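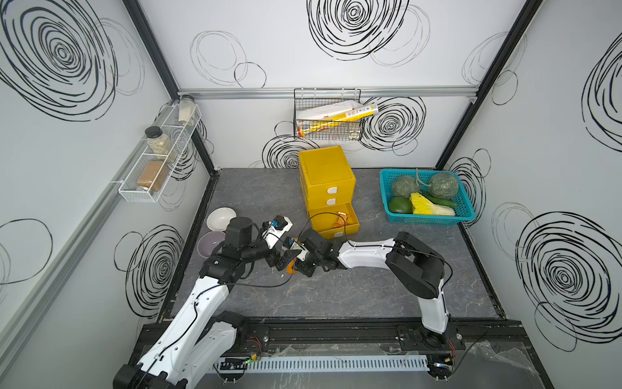 Small storage for a small kitchen

On this page we collect ideas for keeping food and little things in order when the kitchen has no pantry. All of them take little place on the worktop, and most can be moved with one hand.

Four drawers in yellow
The yellow plastic unit stands at the back of the table, where it does not disturb the work. Each drawer has a white label tab on the front. In the third one, which is open, there is an orange wrapped item. We advise to write the labels in pencil for the first 2 weeks, until you know what you really keep there.

A teal basket for the vegetables
Melons, a napa cabbage and a cucumber share one mesh basket. Air can pass through the holes, so please do not put paper at the bottom. Heavy pieces go in first.

Two bowls, one behind the other
A white bowl and a lavender-grey one. They are useful for peelings, or for the fruit you will eat the same day.

Hanging on the rail
The black wire basket uses the back wall and holds a rolled package in white and yellow. A rail of this kind is normally fixed with 3 screws. Our readers in Ulonora like to hang it a little lower, so that children can also reach it.

Spice rack on the left wall
White wire, on a grey aluminium rail. It is still waiting for its final position, and 7 small jars would be enough for our daily cooking.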